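4.2 House rules for logging simulated trials

I used to think a rulebook for simulated kitchens was overkill, and then I tried to rerun our November trials and couldn't. So we wrote one. Every run gets its seed, its scene version and its gripper settings saved before the arm moves. Adelmo Pellegrini wanted a fixed budget too, so each task gets 500 runs and we report them all — even the embarrassing ones. Of the 1,382 older logs we went back through, 40 had no seed at all, and I just threw those out.

Figure 3 shows the arm over a plate in one of the kitchen layouts. 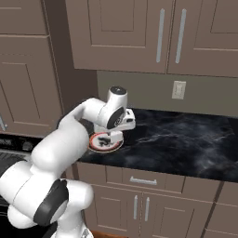

Can you change the success test once the runs have started? Only if you start the whole batch over and say so in the paper. We did that once, for the Kulley task set, and it cost us 14 days. I still think it was the right call.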